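Folding kids' fleece pajamas: is there a way that stays folded?

kwok_yeeman
Posted 13 March 2018
OK laundry people, I need opinions. My daughter lives in fleece from October until it's basically summer, and I cannot get the stuff to stay in a neat pile. I fold it, I stack it, I turn my back and it's slumped over like a tired dog. Cotton tees, no problem! Fleece, forget it. Do you roll? Hang? Give up and use a bin?

ikerc
Roll. Always roll. Fold in half the long way, sleeves in, roll from the neck down, tuck the end under. I have 4 kids' worth in one deep drawer and it shuts.

hotanura_mom
Rolling is how you get pajamas that look like they were slept in before anyone sleeps in them, sorry Iker. Flat fold in thirds and stand them up on edge like files. The drawer does the holding for you.

ikerc
They're pajamas. They are going to be slept in.

Zofia B.
I'm with the flat folders, but I think the surface matters more than the method. I used to do it all on my lap in front of the TV and everything came out crooked.
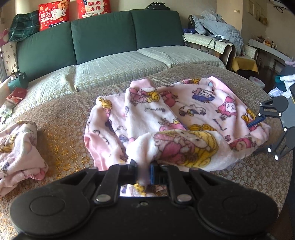
I moved the whole operation to the bed years ago and never went back. It's the right height for me, and there's room to spread a top out properly and smooth it from the middle before you bring the sleeves in. Princess fleece like the pink one there is the worst for bunching, so that's always the first thing I deal with, right on top of the lace bedspread, and the light blue things can wait their turn on the armchair. Only warning is that an openwork spread can catch on a zipper, so zip everything up before you start.

kwok_yeeman
Oh we have so much pink princess fleece, I feel seen. Zofia, do you fold with the print in or out?

Zofia B.
Out! Then she can find the one she wants without digging through the whole stack.

hotanura_mom
Print in, keeps the lint off it.

Kha Hà
Does print in really help with lint? Mine gets fuzzy in the dryer long before it gets anywhere near a drawer. I wash them inside out now and line dry, and that made more difference than any folding.

ikerc
Same here on inside out. Not giving up the dryer though, I'd need 1000 feet of clothesline.

kwok_yeeman
OK trying the bed tonight, thirds, print out, standing up in the drawer. If it slumps I'm rolling and Iker can gloat.

ikerc
Already gloating. Neck down, remember, not hem up.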